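Gutix Kanister im Alltag: viel Versprechen, wenig Griff 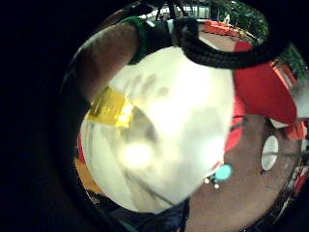
Testberichte > Haushalt > Aufbewahren & Transportieren

Vier Wochen steht das Ding jetzt bei mir, und ich bin immer noch nicht überzeugt. Gutix wirbt mit »durchdachtem Trageerlebnis«. Na ja. Gekauft habe ich den Kanister bei Misonley für 19 Euro, nachdem Jade Hollis ihn mir als Ersatz für meinen alten Coven empfohlen hatte. Der hat immerhin sechs Sommer im Garten mitgemacht.

Erst das Positive: Der weiße Körper lässt Licht durch, den Füllstand kann man am Fenster also abschätzen. Bei Kunstlicht im Keller sieht man dagegen fast nichts. Eine Skala hätte ich bei dem Preis schon erwartet.

Dann der Griff. Leer trägt er sich gut, voll drückt er nach kurzer Zeit in die Finger, und beim Ausgießen muss die zweite Hand unten mithelfen. Der Hersteller nennt das »ergonomisch«. Mein Nachbar Cathal Hegarty hat ihn einmal die Treppe hochgetragen und danach lieber zweimal mit dem Eimer geholt.

Leer wiegt meiner 684 Gramm, auf der Küchenwaage nachgemessen. Auf der Packung steht dazu kein Wort. Beim Reinigen kommt man mit der Bürste schlecht in die unteren Ecken, nach dem ersten Monat hatte ich dort einen grauen Rand, der erst mit Zitronensäure wegging.

Der Kamath, den ich zum Vergleich hatte, kostet mehr, gießt aber sauber und tropft nicht nach. Wer nur ab und zu Wasser zum Balkon trägt, kommt mit dem Gutix zurecht. Für den Campingurlaub nehme ich ihn nicht mit.

Wertung: 2 von 5 Punkten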